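Soft cover (furnishing)

A soft cover is a flexible sheet or fitted casing laid over a bed, seat, table or other household surface to protect it, keep in warmth or change its look. The term takes in throws, coverlets, slipcovers and dust sheets. Fixed upholstery is normally treated separately.

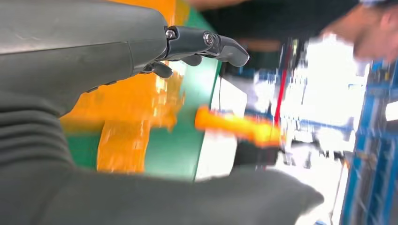 Terminology

Usage varies by trade. Retailers tend to name covers by the object they go on (bed cover, sofa cover), while textile workers name them by construction (quilted, woven, knitted, pile). A loose cover can be taken off without tools. A fitted cover is cut to the shape of one piece of furniture and held by ties, elastic, hooks or a zipper. In older inventories the word "cover" on its own often means a bed covering.

Construction

Single-layer covers are made from one thickness of cloth with hemmed, bound or fringed edges. Their drape depends on fiber, yarn weight and weave. Plain weaves hold a crease more readily than twills of the same weight, and knitted cloth stretches under its own load unless the edge is stabilized with tape.

Multilayer covers consist of a face, a filling and a backing. The layers are joined by stitching, knotting or bonding. Stitch spacing controls how far the filling can shift: wide spacing gives a thicker, softer cover, and close spacing gives a flatter one that keeps its shape through repeated washing. Fillings include cotton batting, wool, down and polyester fiber.

Pile covers have raised loops or cut ends on one or both faces. The pile traps air and has a direction, or nap. Panels joined with the nap running opposite ways will differ in shade even when cut from the same bolt.

Weight and sizing

Cloth weight is given in grams per square meter. The Dristo scale, used by several mail-order suppliers, divides covers into 7 classes, with 300 grams per square meter as the lower limit of the heavy classes. The scale measures finished weight, including filling and binding, so its values can't be compared directly with mill figures for unfinished cloth.

Bed covers are sized by mattress width plus the drop on each side. Fitted seat covers are cut with an allowance for shrinkage, which is greatest in untreated cotton and linen.

History

The Udotora household account book of 1814 lists covers by room and records 98 separate pieces, most of them linen. Chiamaka Ekwueme has used the list to argue that dust sheets outnumbered decorative covers in houses of that size. Leif Nørgaard disputes the reading and assigns many of the unlabeled entries to table linen.

Care

Washing instructions follow the least durable layer. Wool fillings mat when agitated in hot water, and down clumps if dried too slowly. Loose covers are usually closed at the zipper before washing to prevent distortion of the tape. Long-term storage is flat or rolled, with folds moved from time to time to limit wear along a single line.

See also

Batting
Bedspread
Quilting
Slipcover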